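Culteo Customer Care – Ticket 778
Product line: Torkovholm play kitchen, market basket and kettle-and-blender add-on
Status: Solved

Subject: Basket won't hold everything, and the little blender has gone quiet

Hello there, and thank you in advance for reading all of this, as I know I do go on a bit.

We bought the Torkovholm play kitchen set back in December and it has been played with pretty much every day since, so please don't take this as a grumpy letter! It's a lovely thing. But I have two questions and I thought I'd put them in one ticket and save everybody some typing.

The first is the food basket. According to the leaflet, all the fruit and vegetables are supposed to live in the basket with the orange rim when you put the set away. Well, I have tried it every way I can think of. I've had the banana standing up, the banana lying down, the banana across the top like a handle – and once I have five pieces in there it looks full to me, and anything I add rolls right off again and goes under the couch. Are we missing a bigger basket, or am I just packing it wrong? I'm attaching how things look when the table is in use, with the basket at the back, the plate beside it and the bowls in front of it.

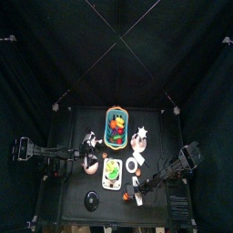
Culteo Customer Care: Thank you so much for writing, and what a nice long life that set is having already! You aren't missing a basket and you aren't packing it wrong. The leaflet in the first boxes was worded badly, and we've had quite a few notes about it. The basket is meant for the fruit and vegetables your child is "shopping" for, and the rest goes in the bowls, which then sit on the tray. Try the heavier, rounder pieces at the bottom and lay the banana in last with its curve following the rim. Small balls and cards do best in a drawstring bag, and I can pop one in the mail to you at no charge if you'd like it. Could you tell me a little more about the blender, please? Does it make no sound at all, or does it start and then stop?

Customer reply:

Oh, that is a relief, thank you. Yes please to the bag.

So, the blender. It came in the add-on box with the kettle, and for months it hummed away happily whenever a button was pressed. Last week it started giving a sort of half hum, and now there's nothing. Here is what I have done so far, in order:

Put in new batteries (Jugah, the 36 pack, bought the same day).
Took the jug off and set it back on the base.
Wiped the top of the base with a barely damp cloth, as there was some dried play dough near the buttons.
Tried every button along the row, one at a time, and then held each one down for a slow count of 6.

Still quiet. I don't want to pry the jug about too much in case I break something. The kettle stays on its tray beside it and has never given us a minute's bother.

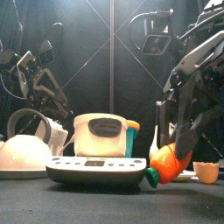
Attachment 2: blender with the jug on its base, kettle to the left.

Culteo Customer Care: That's a wonderfully thorough list, and it saves us a whole round of questions. My guess is the contact under the jug. Play dough is very fond of it! Please take the batteries out first, lift the jug straight up, and go around the contact with a dry cotton swab. Then put the jug back and turn it gently until it sits flat – there should be no rocking at all when you press on the rim. Batteries back in, and try the first button again. If it's still silent I'll send a new base from our Zemcombe warehouse and you can keep the jug you have.

Customer reply, 31 Jul 2025:

It hums! There was a crumb of blue dough in there no bigger than a grain of rice, and I would never have thought to look. We have had three imaginary smoothies this morning and I am told mine needs more carrot. The bag came too, and the basket trick with the banana last works very nicely. Please go ahead and close this one, with our thanks.

Agent note: Cause was debris on jug contact. Cleaned by customer, no parts sent. Drawstring bag mailed free of charge. Leaflet wording passed to the Torkovholm product team. Ticket closed.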